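3. Materials and Methods

3.1 Collection sites and seed lots

Seed of the four meadow species was collected by hand in July at two sites, Irnia and Orkberg. Both are unfertilized hay meadows that are cut once a year, after the main seed fall. Irnia lies on shallow soil over limestone and dries out early in the summer. Orkberg is a north-facing slope with a deeper, slightly acidic loam at an elevation of 1,420 m. The sites were chosen because they share the same four target species but differ in the length of the snow-free season.

Ripe heads were cut into paper bags, one bag per mother plant, and the bags were left open in a ventilated room until the plant material was brittle. Heads were then broken up by hand and passed through two sieves. Light chaff was removed with a column blower set to the lowest air flow that would lift empty husks of the species in question. The setting was fixed separately for each species on a test portion, which was afterward discarded. Seeds with visible insect damage were removed under a hand lens.

After cleaning, the mother-plant samples from one site were combined in equal shares by weight to give one lot per species and site. Combining the samples means that variation between mother plants cannot be separated from variation within them, a limit we return to in Section 5.2. From each lot, 2,000 seeds were drawn with a riffle divider and held as working stock. The remainder was sealed in foil and kept at the Kivimard field station as a reserve.

3.2 Storage treatments

Working stock was split into a dry and a humid treatment. In the dry treatment, seeds were kept in open glass vials above silica gel inside a closed cabinet. In the humid treatment, the vials stood above a saturated salt solution in an otherwise identical cabinet. Both cabinets were in the same unheated room, so that the two treatments followed the same course of temperature and differed only in the humidity of the air. Loggers inside each cabinet recorded temperature and relative humidity every hour. Readings taken within one hour of a door opening were dropped before the daily means were computed.

Silica gel was replaced whenever the indicator beads changed color. The salt solution was checked at each sampling date to confirm that undissolved salt was still present, and distilled water was added where a crust had formed. Vials were moved to a new shelf position at every sampling date following a random list drawn up before the start of the experiment.

3.3 Drawing and holding of test portions

At each sampling date a portion of 300 seeds was taken from every combination of species, site and treatment. Seeds were counted on a vacuum plate and checked by eye. Where a portion contained broken seeds, these were replaced from the same vial. Each portion went into a small paper envelope marked with a code that gave neither site nor treatment. The key to the codes was held by one of the authors (L. Hollenstein), who took no part in scoring.

Envelopes were kept overnight at room conditions before sowing, to let the moisture content of the dry-stored seeds rise slightly and so reduce damage from rapid water uptake. They were then sorted by code for the sowing bench (Figure 2).

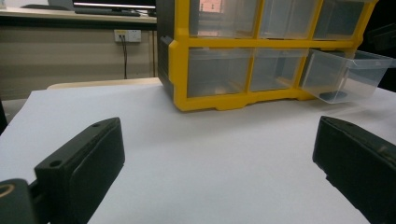

Figure 2. Plastic drawer organizer on the sorting table.

A second set of envelopes, drawn in the same way but not sown, was used for moisture content. These seeds were weighed, dried in an oven to constant weight, cooled over desiccant and weighed again. Moisture content is given on a fresh-weight basis throughout. For the smallest-seeded species the whole envelope had to be weighed as one sample, and no within-portion variance is available.

3.4 Germination tests

Seeds were sown on two layers of filter paper in covered dishes, wetted with distilled water, and placed in a growth cabinet with alternating day and night temperatures. Light was given during the warm phase only. Dishes were rearranged at random within the cabinet after each scoring. A seed was scored as germinated when the root had emerged to a length of 2 mm, and was then removed from the dish. Dishes were rewetted as needed, and any seed with visible mold was moved to a separate dish with fresh paper and followed there.

Tests were ended when no new germination had been seen in any dish of a given species over two scorings in a row. Seeds left at that point were cut open. Those with a firm white embryo were classed as dormant, and those with a soft or brown embryo as dead. Empty seeds were subtracted from the total before percentages were worked out. All cut tests were done by R. Schnyder to avoid differences in judgment between observers.

3.5 Data analysis

Final germination was analyzed with a generalized linear mixed model with binomial errors. Treatment, site, storage time and their interactions were entered as fixed effects, and dish was entered as a random effect to allow for overdispersion. Species were modeled separately, as the dormant share differed too widely among them for a common model to converge. Model fit was checked by plotting scaled residuals against fitted values and against storage time.

Loss of viability over time was described by fitting a probit curve to the sum of germinated and dormant seeds. The slope of this curve was compared between treatments within each site. Speed of germination was expressed as the time taken to reach half of the final value, found by linear interpolation between scorings. Dishes in which fewer than ten seeds germinated were left out of the speed analysis but kept in all others. Confidence intervals for the probit slopes were obtained by resampling dishes within each combination of site and treatment.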